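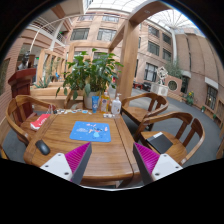 Give it a name before you give it a job, Lazaridis advised, and then it will be harder to throw in the canal.

So the gripper became Atum, and Tibor Csizmadia, who had built it over the winter from more than 200 printed parts, most of them printed twice, began the demonstration at ten past four under the glass roof. The workshop had been promised a machine that could tidy up. It had contributed a table, a mouse and its doubts.

"What does it do when it drops things?" asked Lazaridis.

"It doesn't drop things."

"The one in March dropped a kettle."

"That was the old fingers," said Tibor. The old fingers had been grey and smooth and had held on to things the way a bored uncle holds a baby. The new ones were ribbed, and magenta because magenta was the filament left on the shelf. He had told the workshop it was for visibility.

He lowered Atum towards the wood and breathed out through his nose, as he did when parking. 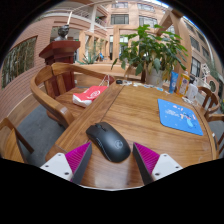 Atum and the mouse, first approach.

"You're holding it," said Lazaridis.

"Obviously I'm holding it."

"I thought it was a robot."

Tibor explained, for what he felt was the fifth time since breakfast, that the arm was still on order from Divwood. Divwood made very good arms and very poor promises. Until it came he would be the arm. He would show Atum how a thing was picked up, and Atum would remember, and by and by his shoulder could go home. A thousand goes ought to do it. He had written 1,000 at the top of a clean page in the logbook and ruled a line under it, and it had looked quite achievable before lunch.

"And how many have you done?"

"2," said Tibor. It was what the logbook said, so he pronounced it like a man reading from a document.

Lazaridis thought about this. He was a joiner by trade and had once spent a whole April on a staircase for a woman who then moved to a bungalow, so he did not laugh at other people's arithmetic.

"Go on, then," he said. "Show it again."

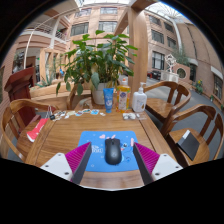 Tibor adjusted his grip, then his feet, then his opinion of the whole enterprise. The trick was to go in slowly with both fingers open and close them as if it hardly mattered. If you wanted it too much your wrist shook, and Atum, who believed everything it was shown, would grow up thinking that shaking was part of the method.

"Does it learn the sighing as well?" said Lazaridis.

"There's no microphone."

"Pity. It would sound just like you."

Tibor closed the fingers and lifted. 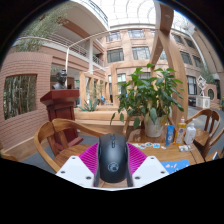
The mouse, aloft.

Neither of them spoke. It was only a mouse, and it had only gone up a little way, but Lazaridis found that he had taken his hands out of his pockets.

"Titodico would pay for that," he said at last.

"Titodico wants it to fold shirts."

"Can it fold shirts?"

"I can't fold shirts," said Tibor, and reached with his free hand for the pencil.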